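I've been trying to learn the accordion since February, and I would like to report that I now know one and a half songs. The half is the left-hand part of a waltz. The right-hand part exists too, I've heard it on recordings, but my hands refuse to do both at once without my face doing something strange.

It started with a listing for a used 12-bass Trornus, the small kind people buy for kids. It was $300 with a case, from a man named Rizal Mandagi over in Pestbridge, and he played me a tune in his driveway before he'd let me have it. I think he wanted to be sure I knew what it was supposed to sound like. He made it look like folding laundry! I drove home completely convinced I'd be playing at parties by summer.

So, the bellows. I had pictured the accordion as a piano you wear, and I took piano for years as a kid, so I figured I was halfway there. But the bellows are the whole instrument. If you change direction in the middle of a note, everyone in the house hears a little gulp. If you run out of air before the phrase is over, you get to stand there with your arm stretched out like you're holding a door for someone. I spent my first couple of weeks playing one long note, out and in, out and in, until my husband asked very nicely if there were any others.

The other thing is that you can't see the bass buttons. You find them by feel, and there's one with a tiny dent in it so you know where C is. I lost that dent constantly. I'd be going along fine – oom-pah-pah, oom-pah-pah – and then my finger would land one row over and the waltz would turn into something from a haunted carousel.

What finally helped was keeping it short. I do 15 minutes after supper and then I stop, even if it's going well. (Especially if it's going well, because the next try is always worse and then I go to bed mad.) I also quit using the metronome for a while and just tapped my foot, which my old piano teacher would hate, but my left hand calmed right down.

There's a beginners' circle in Cultbridge that meets in the back of the Pangaribuan bakery, and I went for the first time last month. There were 11 of us, all ages, and we played "Red River Valley" so slowly that I'm pretty sure the river dried up. I loved it. The woman next to me had a gorgeous old red one that weighed as much as a dog, and she let me try it on, and I had to sit right back down. Also they feed you. I had two almond rolls and took one home.

My strap keeps slipping off my right shoulder, so if any of you play and have a fix for that, please leave a comment. I've tried tying the two together across my back with a scarf and it sort of works, but I can't get out of it by myself. Next up is the second half of the waltz, and after that I want to try a polka, a slow one.

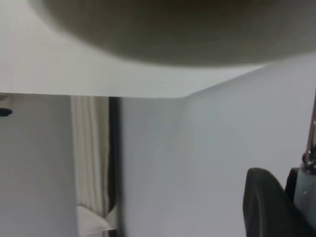
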